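Jikis Open Day

Print this page | E-mail this article

The Jikis Open Day is a public demonstration of service robotics held at the Buenaventura building, the main premises of the Jokport laboratory. It is best known for its office tasks, in which a two-armed robot handles ordinary workplace furniture.
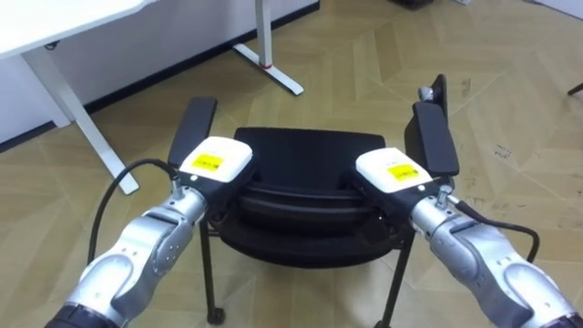

Format

Visitors are admitted in groups and watch from behind a taped line. Each session begins with a short talk on safety, followed by the demonstration and a period for questions. The program is set by the laboratory's outreach office, headed since its founding by Leonora Macaraeg. Admission is free, although school groups are asked to book before the end of the preceding September.

Chair task

In the chair task, the robot approaches an office chair from behind, takes hold of both armrests and moves the chair toward a desk. The two grippers must hold the armrests at the same time, and the arms must then travel together, as a difference in pace between them turns the chair on its casters. The control software, known as Flatatau, was written by Senyo Atinga and Mehrangiz Moradi. Earlier versions pushed against the backrest with one arm, a method abandoned after the chair repeatedly swung off course in rehearsal.

An operator stands by with a stop control throughout. Members of the public may choose the chair's starting position within a marked area, but may not enter that area while the arms are powered.

Attendance

The first open day drew 971 visitors. The edition of Wednesday, June 22, 2022, recorded 3286, the highest figure to date, and required a second viewing room. Groups were limited to 100 people on that occasion. Eduardo Soriano, then director of the laboratory, later approved an evening session for shift workers and their families.

See also

Flatatau (software)
Kenneth Malabanan, designer of the Buenaventura building

This website uses cookies to improve your visit. By continuing to browse, you agree to our use of cookies. Accept | Manage preferences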